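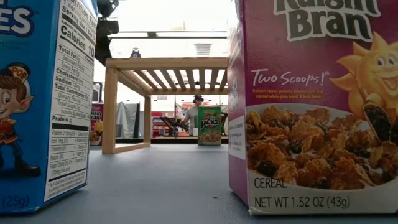

Clasivance opened its manipulation laboratory at the Jaren building to partner organizations and members of the public in February. The open day brought 129 visitors to the site, among them retail and warehouse staff, high school teachers and students from the Marulanda technical program. It was the second such event since the laboratory moved to its present floor, and the first at which guests were able to watch the shelf-handling work at close range.

Kristine Mercado, director of the laboratory, welcomed the first group at 10 a.m. and outlined the purpose of the current project. The work is carried out jointly with Tranavley, a distributor of packaged foods to schools, clinics and small hotels. Many of the orders the company fills are made up of single items taken from mixed shelves, and much of that picking is still done by hand. The two partners wish to learn how far a pair of general-purpose robot arms can take on such tasks without special fixtures or custom packaging.

The demonstrations used single-serving cereal boxes, which were chosen after discussions with Tranavley's warehouse staff. A small carton is light and easily tipped, and its thin walls give way under a grip that would suit a can or a jar. The printed surfaces also differ a great deal from one side to the next. A system that has learned to recognize the front of a box may do poorly when it is shown only the nutrition panel, and the boxes are therefore placed at many different angles during training.

Relu Gavrilă, who leads the engineering group, explained the daily routine to visitors. Each task begins with the objects set out on the table according to a written plan. The arms are then guided through the task by an operator, and the recordings are reviewed before they are added to the training set. A session is limited to 50 recordings, after which the operator takes a break and the layout is changed.

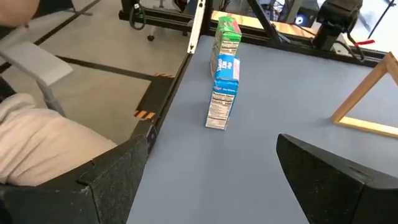

Several guests asked how the arms judge distance when one carton stands close behind another. Mr. Gavrilă replied that the view from the wrist is of most use in the last part of the approach, when the fingers are near the object, while the fixed view helps the system plan its path past any obstacle on the table. Neither view is complete, and the group has spent much of the past season studying cases in which the two disagree.

Visitors were also shown results from earlier trials, including those that did not go well. The most common fault was a box pushed over by a finger during the approach. The second was a grip placed too high, which allowed the carton to swing as it was lifted. Wilson Cabrera of Tranavley told the afternoon group that this openness had been useful to his company. "We have seen many polished films of robots," he said. "My colleagues wanted to know what goes wrong and what a person would have to do next."

Groups were limited to 8 people so that everyone could see the table and put questions to the staff. The laboratory regrets that a number of those who arrived after 3 p.m. could not be given a place. They have been offered priority when registration opens for the next event.

In a separate session for teachers, Flor Espinoza presented classroom material on sensing and grip, prepared for students in grades 9 through 12. The material requires no robot. Students use tongs, empty cartons and a kitchen scale to compare how much force different packages can bear. Schools that wish to receive a printed set may write to the education office, giving the grade level and the number of students.

Arvo Salminen, who coordinates the partnership on behalf of Clasivance, confirmed that the joint project will continue for 2 more years. The next stage will add soft pouches and clear plastic tubs to the range of objects. A written summary of the open day, including answers to questions that could not be taken up in the sessions, will be sent to all registered guests and may be requested from the Jaren reception desk.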